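Drestavell opens its doors in Skadska this July

FOR IMMEDIATE RELEASE

I've been wanting to write this one for months, and now I can: Drestavell, my little shop for kitchen boards and butcher's blocks, is moving out of my garage and into a proper home on the harbour side of Skadska. We open at 10am on the first morning of July and the kettle will be on (bring a mug, I only own four).

If you've bought a board from me before, you'll know the range already. If you haven't, it's mostly maple and beech, with a bit of walnut when I can get hold of it at a price that doesn't make me wince. The new place has room for 200 boards on the shelves, which feels enormous after years of stacking them next to the lawnmower!

I'm also launching the Işık range, 18 pale boards in different sizes, from a small one for cheese up to a great big thing that'll take a Sunday roast. Prices start at £24 and every board comes with a tin of Fukex oil, enough for 2 good coats.

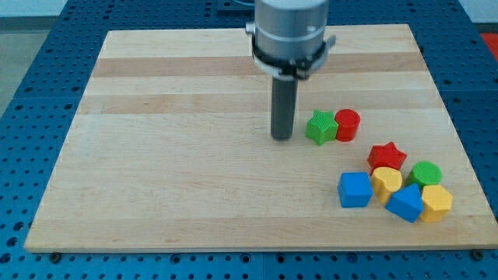

Oiling is the bit people skip, so I'll be running free sessions every morning of opening week. Bring your tired old board along, wherever you bought it, and we'll sand it back and feed it together. No booking, just turn up before noon.

The first 2,000 customers get a loyalty card too, good for a free re-sanding whenever they fancy it.

Parking is behind the fish market. For press visits, samples or a chat about wood, ring the shop or drop in any afternoon.

ENDS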